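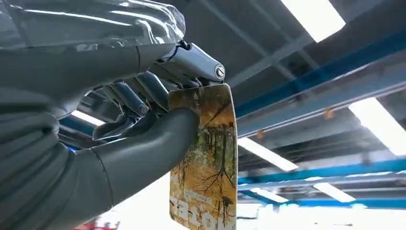 Gument Desktop Sorter, Cardboard: Review
Reviewed by Mared Gronow, April 8, 2018

The Gument sorter ships flat and is folded along pre-scored lines. No glue or tape is required. Assembly took 20 minutes, most of it spent on the partitions, which slot into each other at half depth. Two of the slots were cut narrow and had to be opened with a craft knife.

The outer walls are stiff enough for ordinary office loads. I kept pens, index cards and a stapler in it from September on, and the base has not bowed. The stapler should go in a rear compartment. Placed at the front, it pulls the tray forward when the desk is bumped. 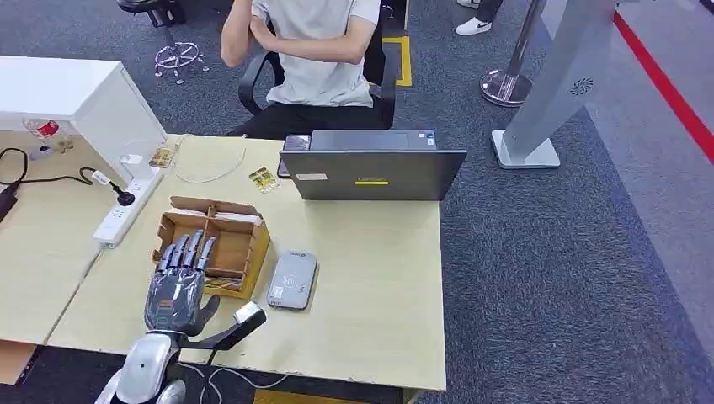

Compartment widths are fixed. Standard index cards fit upright with a little side play. Letter envelopes do not fit in any position except on the diagonal. The Zovus tray handles envelopes better but takes up more desk and has no small-parts section.

Moisture is the weak point. A coffee ring left overnight raised the surface of one partition, and it stayed raised. Clear shelf liner in the base solves this if cut slightly oversize.
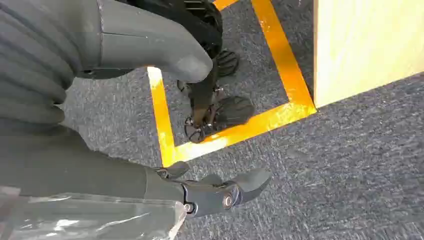 Replacement partitions are sold in packs of 2 under part number 352. Yufang Lu in our mail room ordered a pack and found the tabs slightly longer than the originals. They fit after trimming.

The instruction sheet has line drawings only, and steps four and five are printed in the wrong order. Fold the rear wall before inserting the long divider. 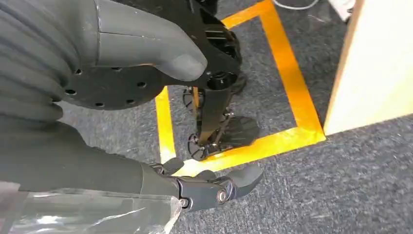 Labels adhere well to the front edge but tear the top layer when removed. Pencil is a better choice if the contents change often.

Rating: good for cards and pens, poor for envelopes.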